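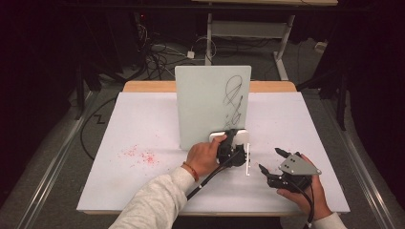
An eraser pad in one hand-held gripper presses on the panel just below the marker scribbles at the Lokville open day.

Half the people who came to our April open day in Lokville walked straight past the big machines and lined up at a table with a little writing panel on it. I can't blame them, I went back three times myself!

The table belonged to Idun Lindholm, who has been working on the wiping task since winter. You hold a black gripper in each hand, you scribble whatever you like on the panel, and then you try to clean it off with an eraser pad using only the grippers. What your hands do gets recorded, and those recordings are what the Mangundap arm learns from. It sounds easy. My first go took 60 seconds and left a gray smear right through the middle, and a boy of maybe nine who had been watching told me I was pressing too hard (he was right).

Idun's advice to visitors was to set the pad flat before moving it at all. People who come in at an angle end up dragging one corner, and the arm picks up the same bad habit from them. She also likes messy scribbles -- loops, zigzags, stray dots -- much better than neat writing, so if you signed your name and she asked you to add some nonsense next to it, now you know why. We collected 197 wipes over the afternoon, and she plans to keep the clumsy ones too, marked as such.

After the coffee break she ran the arm itself on the same job. It got 13 panels clean out of 24, with a good loud cheer for each one. The misses were nearly as much fun to watch. Once it wiped a perfectly blank corner with enormous care and left a big loop standing, and the whole room groaned! Idun thinks the trouble is mostly in knowing when a panel is done, and she has a few ideas about that which she wants to try before summer.

There was plenty more in the room next door. The Luvitz team let people stack cups with their two-fingered hand, and the Kuvex sorting line ran all afternoon with only one stop, when somebody's glove went in with the parcels. The glove is at the front desk if it's yours. It's blue, left hand, child's size.

Thanks to everyone who stood in line so patiently, and to the parents who let their kids go first. The wiping table will be set up again for the next open day, and Idun would love to have more left-handed visitors, as nearly all of the recordings so far are from right-handers. Write to the newsletter address and we'll pass your name along to her.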